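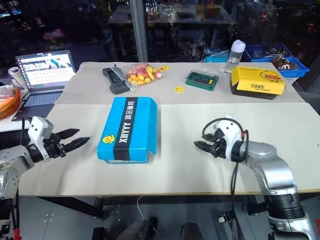

Cardboard collection changes in August

2020-07-16

Starting in August, cardboard in Collville will be picked up every week instead of every other week. Paper, cans and glass stay on the old schedule. If your blue-lid cart has been full by the middle of the cycle this spring, you are in the same position as most of the town, and the extra pickup should help.

The reason is plain enough from the weigh tickets. More people are at home and more of what they buy comes by delivery. In June the trucks brought in 27 tons of cardboard from the residential routes, and 17 in the same month last year. The trucks fill up before the end of the route, which means a second trip to the transfer station at Nurnthorpe and a late finish for the crew. On a few days in May the last streets on the east side were not reached until after dark, and Vovcombe Road was missed altogether on one of them. We are sorry about that. The households on that road had their carts out on time.

All 2,162 homes on the residential routes are covered by the change. You do not need to sign up. Your collection day stays the same, and carts should be at the curb by 6:30 in the morning. Some people have gotten used to the truck coming after lunch and have been putting carts out late. The routes will run in a different order from August, so please don't go by the old time.

How to put cardboard out

Flatten it. This is the biggest single thing anyone can do. A cart full of flattened boxes holds several times what it holds when the boxes go in whole, and whole boxes also tend to wedge near the top so that the cart doesn't empty when the arm tips it. The crew can't climb in after them. Cut or pull the tape along the bottom seam, fold the sides together, and stand the pieces upright in the cart.

Tape and labels can stay on. The mill screens them out. If you would like to remove your name and address before the box goes out, that's fine, but tear off the label and put it in the trash. Small scraps of sticky paper clog the sorting line at Nurnthorpe.

Printed and colored boxes are accepted. We get asked this a lot. A shoe box, a cereal box, a toy box or the printed carton a phone came in can all go in with the plain brown ones. The ink is not a problem. What matters is whether there is a plastic film over the print. Tear a corner -- if it tears like paper, put it in. If it stretches or leaves a clear skin hanging, it belongs in the trash.

Take out what's inside. Foam blocks, air pillows, bubble wrap and plastic trays all need to come out first. The molded gray paper trays that look like egg cartons can stay, as they are the same kind of material.

Keep it dry. Wet cardboard weighs more, and the mill pays less for it or turns the load away. Keep the lid shut. If the cart is full, flattened boxes can be tied with string and left beside it, one bundle per pickup, no bigger than 2 feet on a side. On a rainy morning, hold the bundle back until the following week.

Pizza boxes

The rule has changed on these, so it gets its own heading. Until now we asked for no pizza boxes at all. The mill will now take them if they are empty and the grease is light. A box with cheese stuck to it, or one soaked through, still goes in the trash. If only the bottom half is bad, tear off the lid and recycle that.

What we still can't take

Milk and juice cartons, waxed produce boxes, paper cups and frozen food boxes are made with a coating that keeps water out, and our mill has no way to separate it. Other towns in the county may accept them because they send their material somewhere else. Gift wrap with foil or glitter is also out, as is anything with paint on it.

Drop-off at Golestani Yard

The open container at Golestani Yard is still there for large loads. It has been moved from the front gate to the back fence, next to the brush pile, so that cars can pull through without backing up. Please flatten boxes before you get in line. Businesses can use the yard for up to one pickup load a week at no charge. Anything more than that needs an account, and the form is at the front desk.

Furniture and appliance boxes should go to the yard and not in the cart, even cut down. The thick double-wall kind springs open again and jams the lid.

If you are moving house, consider passing your good boxes along before recycling them. There is a covered rack just inside the yard gate for clean moving boxes, free to anyone. Wardrobe boxes and book boxes go fast. Please don't leave boxes with food stains there or any that have been stored in a damp basement.

A note on carts

A second cart is still available for households that need one. The fee has not changed and is added to the next water bill. Delivery is slow at the moment, as the supplier is behind on orders, and requests made now will most likely be filled in late August. Broken lids and wheels are repaired free of charge.

Questions about routes, missed pickups or carts can go to Shanthi Munshi in the public works office. Missed pickups should be reported by noon the next day so the truck can be sent back while it is still in your part of town.

Home News Calendar Public Works Water Billing Back Issues Contact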